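Trendonholm Robotics Club – Project Jerkside notebook
Entry: bimanual handover, sink to dishwasher
Sep 5, 2020

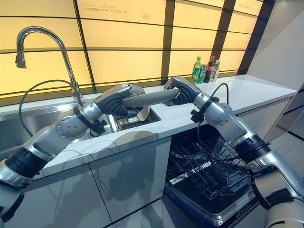 Plate held by both hands over the sink, dishwasher door down.

Aim for the session: repeat the two-handed plate transfer at the kitchen counter with the new release logic, and get enough logged force data to decide whether we keep the wrist thresholds from the bench tests. Only the oval grey plate used. Bowls are out of scope until the plate is reliable.

Setup. Both arms on the common base, base locked. Hands re-zeroed before the first run and again after the break. Controller build 1457 on both sides. Build 1255 kept on the second partition in case we need to roll back. Logging at 100 Hz, which is too coarse for the contact transient but fine for everything after it.

Sequence as coded:
1. Left hand takes the near rim, fingers under.
2. Lift clear of the sink, hold for settle.
3. Right hand approaches the opposite rim, closes to light contact.
4. Both hold. Load share estimated from the two wrist sensors.
5. Left opens when the right reports load above threshold for the full window.
6. Right carries to the lower rack.

The logs put nearly all of the trouble in steps 4 and 5. Two rigid grips on one rigid plate is a closed chain, and any error in the relative pose of the hands turns straight into internal force. The load share estimate then reads high on the right side before the right side is carrying anything. In build 1255 this caused an early release. Build 1457 subtracts the squeeze component first. Early releases stopped, but the hold in step 4 got longer and twice it timed out with both hands still closed. Cleared by hand both times, plate undamaged.

Tried dropping stiffness on the left arm during the hold, along the line between the hands only. Internal force came down and the timeout did not recur in the 5 runs after the change. That is too few to claim anything. Left arm sags slightly when the stiffness drops, and the plate tilts with it. Tolerable for a dry plate. For a wet one I would want the orientation axes kept stiff, and at the moment the Shin wrapper only exposes translation. Needs a patch.

Finger pads: ribbed surface holds the rim well enough in the vertical direction. Slip is sideways, along the curve of the rim, and shows up as a slow yaw of the plate during the hold. Moving the right grasp point closer to the long axis of the oval helped. Grasp offsets saved in the project folder under the handover config.

Cables: the left wrist cable makes a wide loop past the faucet base. Planner has no model of it. Added a keep-out cylinder for the faucet, spout included, padded generously, and the left elbow now takes a lower path over the cabinets. Whoever does the next session should re-dress that cable with a shorter service loop and check full wrist roll before enabling.

Vision: the lit backsplash is a nuisance. With auto exposure on, the plate edge washes out whenever the panels fill the upper part of the view. Fixed exposure from now on, value noted in the config. The glossy cabinet doors return reflections of the left arm, so the depth mask is cropped at the counter edge on that side.

To do before October demo:
– orientation stiffness in the Shin wrapper
– timeout in step 4 should back the right hand off and retry, currently it just stops
– faster logging on the wrist channels, at least during contact
– rack insertion with the tine positions measured properly. Step 6 is still running on hand-entered poses
– ask Wostix about replacement finger pads and lead time

Power off at the cabinet, both arms parked, logs copied to the club drive.

Recent entries
Wrist sensor drift after warm-up
Faucet keep-out volume, first attempt
Bench handover with flat test panel
Shin wrapper: notes on install

Trendonholm Robotics Club | Contact the notebook editors | © 2020 | Back to top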